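Brovidov season 2 — anyone else decoding the radio bits?

kevser_k
07/12/2024
Right, I've now listened to the numbers broadcast from episode five over 40 times and I'm SO sure it's a map reference! The woman reads out 802, pauses, then 400, and there's that same hum from the lighthouse scene in the first series. Please tell me somebody else is losing sleep over this.

Rezaul Marikar
Love the hum spotting! Not sold on the map though. 802 is Stirell's cabin number on the ferry, you see the key when he drops it.

kevser_k
Oh, the key! Had completely forgotten. But then what's 400? I went back through every ferry episode last night (bliss, by the way) and there's no such cabin — the decks stop well before that.

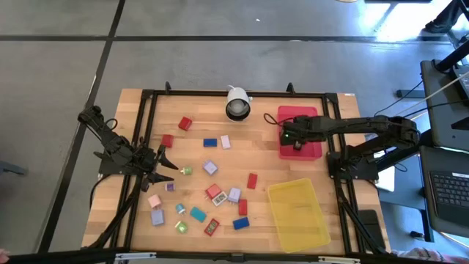 Nilmini reckons 400 is the year on the church wall and Khan was lying about the fire from the start. She's been saying so since May and I'm coming round to it.

nrestrepo
Sorry, can't agree. Khan wasn't even on the island in the early episodes. It's a frequency, surely? They're on the radio!

Rezaul Marikar
Ooh. If it's a frequency then the hum makes sense as well. Rewatching episode 2 tonight, will report back.

kevser_k
Still team map, but go go go!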